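Notebooks > Gripper bench > Bags and flexible packs

22nd June

Continuing the pad comparison with the hand-held unit. Same task as the last entry: pick a food pack from the white table, hold it clear, place it back. Pads under test are the Dasia ribbed set and the plain Langlois set. Controller log is kept on the Prisix box as before, with the opening recorded from the finger encoder.

Rigid cartons were dropped from the list. Both pad sets handled them in October and there was nothing left to learn there. Only flexible packs from now on.

Before starting I re-zeroed the encoder with the fingers closed on bare pads. The offset had moved by 2 counts from the last session. Small, but a thin sachet is close to the same size, so the zero now goes in the log header for every run.

Approach from above works for flat packs if the table gives enough friction. With the ribbed pads the fingertips catch the crimped seam and lift it first, then the rest follows. With the plain pads the seam tends to slide out and the pack rotates. Approach from the side, low, is better for tall bags, where the fingers can close on the lower part and the contents settle on top of the grip.

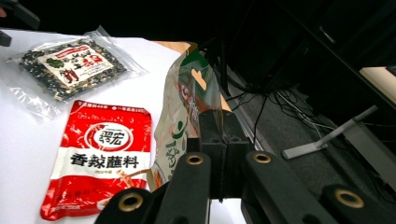 Holding low has a cost. The upper part of a tall bag is unsupported and leans, and the lean changes as the hand turns. It also takes up a good part of the wrist camera view, so the packs still on the table are only visible to one side of it. For the sesame and seaweed bag and the red 翠宏 packet this did not matter, as both were lying flat on the left half of the table and stayed in view. With packs behind the held bag the tracker would have nothing to work with. Propose we lay out targets to the left for all side approaches until the camera mount is changed.

Clear film is a separate problem. The segmenter outlines the filling and ignores the empty film around it, so the grasp point comes out too far in. On packs with a large printed label it does the opposite and locks on to the label. Tried the older weights from the Cekach project, no better. Not worth tuning thresholds for this. It needs labeled examples with the film edge marked.

Totals: 158 picks logged across both pad sets. 3 were thrown out for dropped frames. Ribbed pads are ahead on sachets, no clear difference on tall bags. I would not read more into it until the closing force is matched. The plain pads are thicker and reach the force limit earlier in the stroke.

To do:
- shim the ribbed pads to the same thickness and repeat the sachet runs
- log closing force next to opening, same time base
- ask for the shorter camera bracket
- retape cables on the floor side

Comments (2)

Did you check pad wear on the ribbed set? Ours went smooth at the tips well before the middle, and the seam trick stopped working.

On the force limit: Prisix applies it after the filter, so a fast close will overshoot. Slow the last part of the stroke before you compare thicknesses.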